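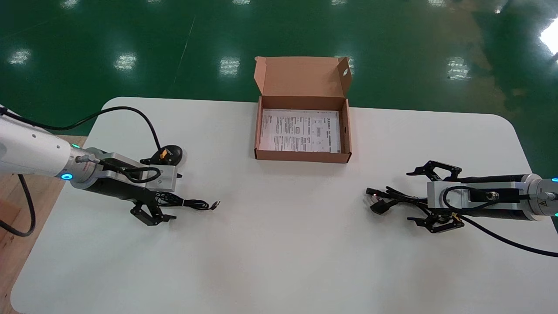

Three Days on the Slow Boat to Cordeiro

Home | Trips | Food | People I Met | Contact

I first heard about the Kindier from a woman selling cheese bread at the bus station, who told me that if I had three days to spare and didn't mind sleeping in a hammock I should skip the flight. I had three days. I did mind the hammock, a little, but I went anyway.

The Kindier is a riverboat, and it runs 288 miles upstream to the town of Cordeiro with whoever and whatever needs to get there. On my trip that meant families, a dentist, a great many onions and me. Ademir Fagundes has been piloting it for 30 years. I'd asked at the ticket window whether he ever talked to travelers, and the girl laughed and said the hard part would be getting him to quit.

She was right! I found him on the top deck the first evening with his shoes off, eating an orange, and he waved me over before I'd even gotten my notebook out.

"Sit on that side," he said. "The bugs come from the left."

I asked how he got started and he told me he'd been hired to paint the handrails. "I was nineteen. They said it was two weeks' work. Then the deckhand got married and didn't come back, so they gave me his job, and I never finished the rails. You can look. There's a piece near the kitchen that's still the old blue."

(I looked. It is.)

What I really wanted to know was how anybody steers that river at night. I'd been watching the banks go by all afternoon and could not have told you one bend from another. Ademir says he uses the electronic chart now, same as everybody, but he learned without it and still trusts the trees more.

"The chart knows where the sandbar was," he said. "The river moves it. In February I come around the big bend and the water is a different color, a little like milky coffee, and I go wide. My nephew looks at the screen and tells me I'm in the wrong place. I tell him, go put your feet in it, then, you'll see who's in the wrong place."

He's been stuck, of course. The worst was a night and most of the next day, with 142 people on board and the beer gone by breakfast. "Somebody had an accordion," he said, and shook his head, and I couldn't get him to say any more about that.

The other person you need to know on the Kindier is Ivone Prado, who runs the kitchen. I met her at 5 a.m. because my hammock was strung right over the coffee, more or less, and once the pots start there's no point pretending. She handed me a knife and a bag of onions and we talked while I chopped – badly, she redid most of them.

"People come on and they want fish, fish, fish," she told me. "Two days later they're asking me for spaghetti." She buys as she goes, from canoes that come out and tie up alongside while the boat is still moving, which is something to see if you're an early riser. That morning she got limes, a bundle of cilantro and a duck. The duck was still giving his opinion of things when I left the kitchen.

I asked Ivone if she got tired of the trip, the same stretch of water back and forth, and she thought about it longer than I expected.

"I get tired of the stairs," she said. "The river, no. My sister lives in the city and her window looks at another window. I've got a kitchen with no wall on one side. When it rains hard I pull down the tarp and I can't see anything, and then I'm in a bad mood, and everybody eats late."

It rained hard on the second afternoon. We ate late. It was chicken and rice with a squeeze of those limes over the top and I had two plates, standing up, holding on to a post.

By the last day I had the hammock figured out (lie across it on the diagonal, the dentist showed me) and I'd stopped looking at my phone, mostly for lack of anything on it. Ademir let me stand in the wheelhouse as we came up on Cordeiro. There's a white church, a row of yellow houses and a landing so steep that the porters run up it, because walking with that weight is worse.

I asked him what he tells people to do in town.

"Eat at the market, not on the plaza. Walk up to the cemetery, the view is from there. Then come back on Kindier, because the other boat has an engine like a bag of hammers and the captain is my cousin, so I know."

I did come back with him. If you're going, buy your hammock before you board, bring a sheet for the early mornings, and hang it well away from the kitchen unless you feel like chopping onions.

Share this post | 30 shares | 3 comments

Previous | Next | Back to top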